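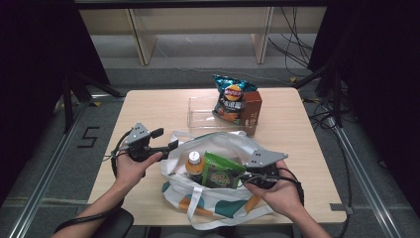 노마리, 간식 전용 토트백 '비라그' 출시

2025년 10월 7일 — 생활잡화 브랜드 노마리(Nomari)가 간식 운반용 토트백 '비라그(Virág)'를 선보인다. 흰 천에 청록색과 주황색 무늬를 넣은 가방으로, 노트북은 들어가지 않는다. 넣어 달라는 요청이 있었으나 개발팀은 과자 쪽의 손을 들어 주었다.

비라그는 병 음료 하나와 과자 봉지 하나를 나란히 세워 담는 크기에서 출발했다. 감자칩을 한 봉지 더 챙기려는 사람은 늘 있기 마련이어서, 노마리는 시제품 11종을 만들어 가며 입구 폭을 조정했다. 봉지가 부서지지 않는다는 보장은 하지 않는다. 음료를 먼저, 과자를 나중에 넣으라는 안내문이 동봉되며, 이를 읽지 않고 생긴 감자칩 가루는 교환 대상이 아니다.

첫 생산 수량은 3419개다. 온라인몰 불리코(Vulico)에서 10월 한 달간 단독 판매하고, 이후 브레르톤(Brerton) 매장에도 입고한다. 불리코 선착순 구매자 101명에게는 같은 가방을 하나 더 증정한다. 하나는 나눠 먹을 간식용, 다른 하나는 혼자 먹을 간식용으로 권한다. 간식은 별매.

제품 문의: 노마리 홍보팀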